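Screwdrivers, again

Most of June went to the simulator. Marcus Calloway and I are trying to teach a two-armed robot to pick small tools off a counter, and the policy needs examples before it can learn anything. We started with 300 and it was bad. We got to 2,000 and it was better with blocks and still bad with screwdrivers.

Skimby, our recording script, saves whatever the cameras see while one of us drives the arms by hand. I do 20 runs and then take a break, or my driving gets sloppy and the sloppiness ends up in the data. The room is one we call Pornaner. Marcus picked the ceiling.
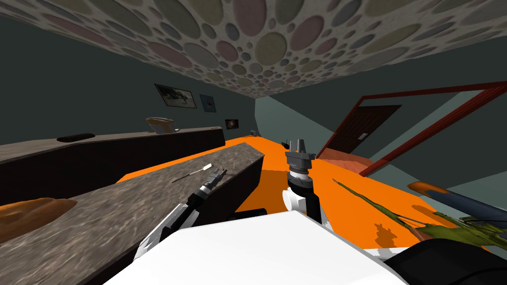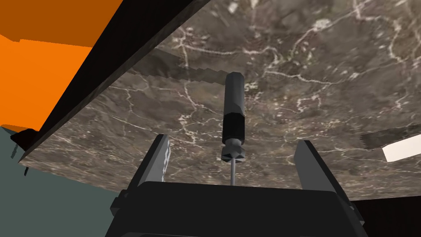
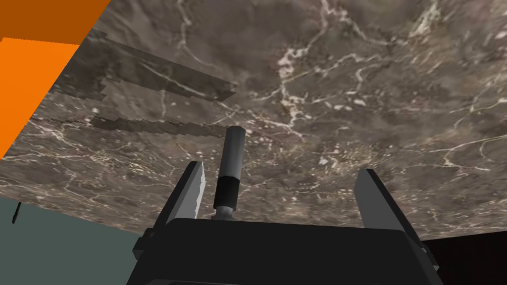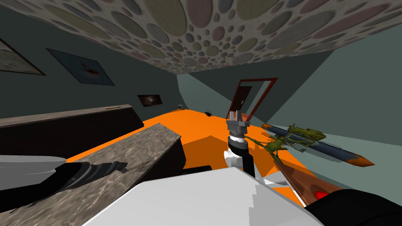
Page last changed: June, 4:40 pm

The two close views, second and third, are the ones I care about. In both of them the fingers are open. In the second the screwdriver stands in the gap with the handle up, and nothing is clamped yet. I used to start recording right at the grasp, and the policy never learned how to line up. Now I leave in the whole approach, including the slow parts.

The wide views, first and last, matter less for grasping, but I keep them for working out later what went wrong in a run. The marble pattern is busy and the close views have jagged dark strips across it. Marcus wants to swap the texture. I would like to train once with it as is and compare.

The count is 2,603 now, failures included. Failed runs get their own label and stay on disk. Évan Pons asked me why I don't delete them, and my answer is that I have deleted things before and wanted them back a month later.

Next job is more starting positions. Too many of my runs begin with the arms in nearly the same pose.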